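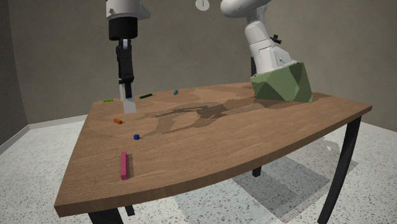

Kai Kuhlmann wrote to the support list that his planner found a path every time in the simulator and then refused to run the same path twice in a row, and asked whether the tool was random by design. It is. The sampling planner draws a new seed on each call unless one is set, and most of the questions on this page come back to that or to a default much like it.

Flasari – planner and scene server: frequently asked questions

Why do two identical requests give different paths?
The seed is taken from the system clock. Set planner.seed to any whole number to get the same path for the same start, goal and scene. All three must match exactly. A joint angle read back from the controller will differ in the last few digits, and that is enough to change the result. Round the start state before you send it.

How many samples does the planner try before it gives up?
The default limit is 3889. The number was left over from an early tuning run and was kept so that old logs stay comparable. Raise it if you have narrow gaps between arms. Each retry starts from an empty tree.

Can I plan for two arms over one table?
Yes. Load both arms into one scene file and give each its own group name. The planner treats the arm that is not moving as a fixed obstacle at its last known pose. If both are moving, use the joint group, which is slower, or reserve a shared region with the lock call. Locks expire after 25 seconds unless renewed.

Does a lock stop an arm that is already inside the region?
No. It only refuses new plans. Stopping is the job of the controller.

Why does the gripper halt above a block and not close?
Usually the approach height is larger than the block. The grasp module adds a clearance to the top face of the target and then moves down by a fixed amount. With small cubes the two values can leave the fingers short. Set grasp.descend to "face" to measure from the block itself. Check also that the tool frame is at the fingertips and not at the wrist flange.

Perception loses blocks when an arm passes over them. What should I change?
There are two separate causes. If the block is hidden from the camera, the tracker holds its last pose for 700 milliseconds and then drops it. Change track.hold for a longer wait. If the block is in view but in shadow, the colour test is failing. Train with shadows switched on in the renderer, or lower the weight on brightness. Dark blue and dark green are the classes most often swapped.

Are curved table edges supported?
For collision, the table is a mesh and any outline will do. For placing, the server fits the largest rectangle it can inside the top, so a fan-shaped table loses usable space at the sides. Supply your own polygon under place.area to get it back. The polygon must be convex in version 2 and earlier.

What does "scene stale" mean?
The scene has not been updated for longer than the limit, 200 milliseconds by default. The planner will not start on a stale scene. Turning off the check is possible but we do not give help with logs recorded that way.

Can I import Kilau scene files?
Yes, with the converter in the tools folder. Object colours and masses carry over. Friction does not – Kilau stores one value per pair of objects, Flasari one per object – and has to be entered by hand.

Is the Beaulieu solver still needed?
Only for arms without a closed-form solution. It will be removed from the default build in November and kept as an add-on.

Where do I report a fault?
Use the tracker. Attach the scene file, the seed and the full planner log. Reports without a seed are put at the back of the queue.

Was this page useful? 14 yes, 3 no
Comments (6) Shares (2)
Contact: Flasari support desk | © Wurnemska | Back to top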